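Part 3: Wiping down the panels

I do this before any of the shelves or hooks go in, while the Olwood is still an empty shell and I can reach every side without banging my elbows.

1. Mix a capful of plain dish soap into 500 ml of warm water. Skip the spray cleaners — the one I tried left streaks I was chasing for nearly an hour.

2. Wring your cloth out well, then wipe each panel from the top down in long, overlapping strokes.

3. Go along the inside corners with a folded edge of the cloth. Dust loves to settle there!

4. Dry everything with a second cloth and leave the door open until morning.

Note: Two pale panels that meet at a corner can look like different colors, one warmer and one cooler. Mine had me digging out the Omeck paint card (it's 1472, if you ever need touch-up) before I thought to move the lamp.

Caution: Don't scrub at a faint gray mark with anything gritty. Try the damp cloth first, then a soft eraser, pressing lightly. If it's still there, leave it alone and check the touch-up steps in Part 4.
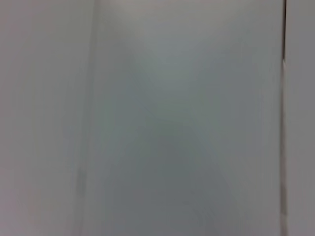
Pale surfaces, one warmer and one cooler in tone. See the note on color.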